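Memory table

A memory table is a surface set aside at a wake, memorial service or celebration of life for photographs and personal belongings of the person who has died. The practice is common in North America and parts of northern Europe, and is used with both burial and cremation. It differs from a home altar in that it is temporary and usually carries no religious function.

Placement

The table is normally set near the entrance of the room or beside the guest book, where visitors pass it before being seated. Placement against a wall is preferred in small rooms, as it keeps the aisle clear and allows taller frames to lean. Where the casket is present, most funeral homes keep the two apart so that the lines of visitors do not cross.

Both finished wood and cloth-covered tables are used. A cloth hides folding legs and storage boxes. Bare wood is more usual in private homes and in newer chapels with plain interiors.
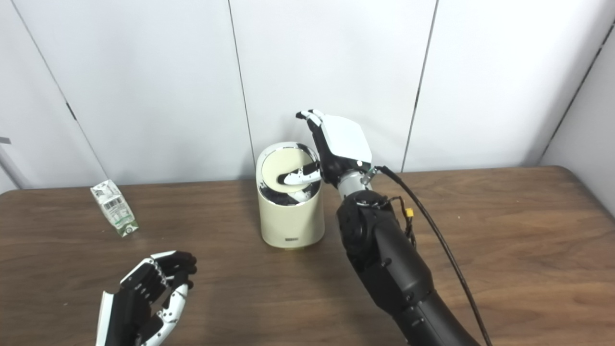
A wooden tabletop against a white paneled wall.

Contents

Photographs make up the largest part of most displays. They are arranged by date or by theme, with childhood, military service, marriage and work as frequent headings. Loose prints are often mounted on boards, and a single enlarged portrait may stand at the center or on a separate easel. Other items include letters, medals, tools, recipe cards, sports clothing and small musical instruments. Candles are allowed in some buildings and banned in others under local fire rules.

Some families add a box for written memories. Visitors fill out cards during the service, and the cards are later bound or placed in an album.

Regional practice

In the parish of Losholm, the table is called the day table and is set up on the morning of the service by the closest neighbors. It is limited by custom to 15 objects, a rule first written down in the parish handbook. In Ignacio Township the display stays in place for three days after the burial and is moved from the church hall to the family home on the second day.

Digital displays

Screens showing a repeating series of photographs have partly replaced printed boards. Deltix, a slideshow program sold to funeral homes, accepts up to 1,000 images per service and sorts them by the date stored in each file. Scanned prints often carry the date of scanning, so their order must be set by hand. Zustum, an online memorial service, opened to the public in January and held 612 memorial pages as of 2021-10-27. Its pages can be linked from a printed code placed on the table.

After the service

Items are returned to the family or to the people who lent them. Lenders are advised to mark the back of each print in soft pencil, as ink can pass through older photographic paper.

See also

Guest book
Memorial card
Obituary
Wake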